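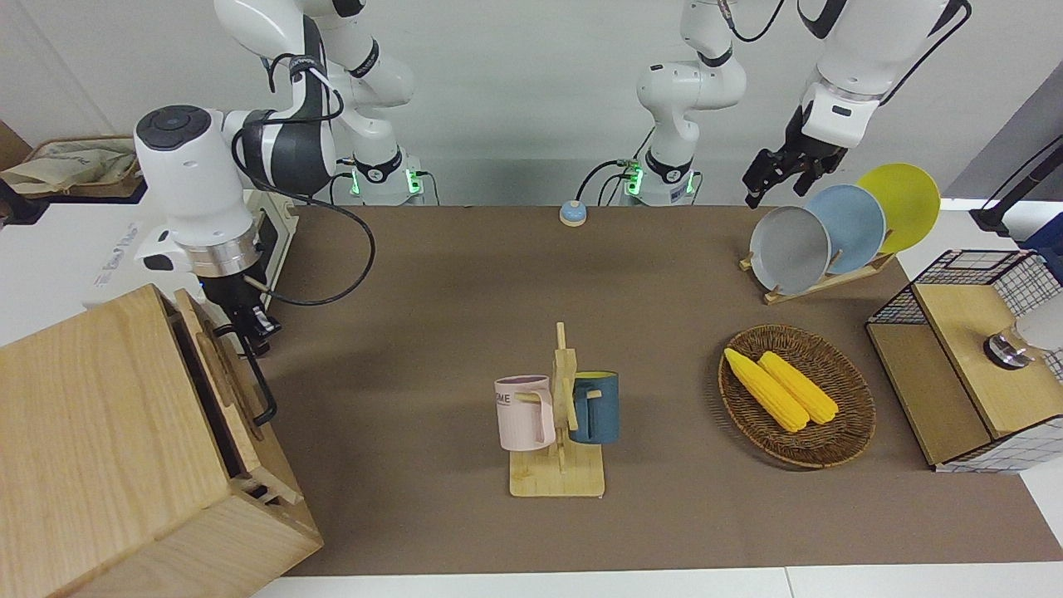 Mercado reckoned I had been unfair before I had even gone. The message came the night before and said, more or less, that anyone who sneers at kitchen storage has never had to share a cupboard with three other adults, and that I should at least pick up a plate rack before writing a word against it. So I went to the Futstead open day with that in my pocket and did pick up a plate rack. Several, in the end.

Futstead sells things for keeping other things in. Wooden racks, mug trees, baskets, bread boxes, small cabinets that sit on the worktop. The showroom is on the Plirkgate estate, up a ramp behind a tile warehouse, and twice a year they open the back rooms as well, so you can see the layouts being tried out and ask questions. The leaflet promised "a fresh look at the everyday worktop". I have a worktop. It is not large and I look at it every day.

Getting there first. The bus from the station drops you on the wrong side of the dual carriageway and the footbridge is further along than the leaflet map suggests. If you drive, the postcode takes you to the tile people, who were clearly tired of it by mid-morning. Entry was free but you had to give an email address, and I have had two messages from them already.

The front showroom is what you would expect. Pale wood, wicker, soft colours, everything at a slight angle. A great deal of it is laid out on brown mats. There was a mug tree with one pink mug and one dark teal one, plates in grey, pale blue and yellow standing up in a wooden rack, and corn on the cob in a dark oval basket. I like corn. I have never owned a basket for it, and I stood there trying to think who has corn sitting out often enough to need one. Bread, fine. Onions, fine. At my house corn goes from the bag to the pan.

I will say the basket was better made than I wanted it to be. I turned a similar one over on the sales shelf and the weave was tight and the base sat flat. My complaint with wicker has always been crumbs, and when I asked about cleaning I was told to shake it out and wipe it with a damp cloth. That is the answer everybody gives about wicker. It doesn't work on flour.

On to plates. The case for an upright plate rack, as put to me at some length, is that you can take any plate without lifting the ones on top. True enough. Three plates in a rack look very good. My cupboard has 12 dinner plates and a pile of odd side plates, and they take up one stack's worth of shelf. Stood on end they would want half the worktop. I asked whether the rack came in a longer size and it does, for nearly double the price, and it is then too long to go sideways under most wall cupboards. You would have to have it end-on, with the far plates at the back against the wall, where you can't reach them without knocking the near ones.

It is nice wood, though. I did what Mercado asked and picked the thing up, and it has some weight to it and didn't rock when I put it back. I also loaded a soup plate into it, to be awkward, and the soup plate leaned on its neighbour and took up two slots. Nobody selling plate racks ever shows you a soup plate.

Mug trees I came in hating and left feeling much the same. The one thing they have going for them is that the mugs you use are out where you can grab them. The trouble is weight. Hang everything on one side and a cheap one tips, and the pegs on most of them are set for a mug with a generous handle. The Futstead one has a wide flat foot, which helps. I tried it with the fattest mug on the shelf and it went on, but it swung against the post. If you have small children or a cat I would leave it in the shop.

The worktop cabinets were the part I had expected to dislike most and the only part I went back to. There are two sorts. One is a pale wooden box with a black metal handle on the side. The other is black wire mesh with wooden panels, a light wooden top and a drawer at the front. The mesh one makes sense to me. Potatoes and onions want air, and the drawer would take all the clips and bag ties that live in a jug at home. What I couldn't get a straight answer on was the top. Is it oiled, is it varnished, can you put a hot pan on it? I asked two different people and got oiled from one and "sealed" from the other. For the price I think they should know.

There was a talk at midday called the Cinutby Method, Cinutby being the name of their new range and also, it seems, a way of life. It ran for an hour. The idea is that you empty the worktop completely, then put back only what you have touched that week. I have no quarrel with that, except that the next slide was a list of six things to buy. A woman near me asked where the toaster went. The answer involved a cupboard with a pull-out shelf, sold separately.

Tea was good, cake was better, and the chairs in the café corner were not for sitting on for long. The toilets are back down the ramp, which they might want to put on the leaflet.

Was it worth the trip? If you are fitting out a first kitchen and have the space, possibly. You can handle everything and they don't hover. If you are like me and are short of room, be careful, as nearly all of it is storage that takes up the very surface you were trying to clear. I kept wanting to see one of these layouts with a kettle on it, and a washing-up bowl, and the post.

I bought nothing on the day. I have since measured the gap beside the cooker for the mesh cabinet – it would fit with 5 cm to spare – and I am waiting for an email about the top. They are quick enough with the other sort of email.

The next open day is in November. Take the earlier bus, as the later one doesn't leave you time before the talk, or time it so that you miss the talk.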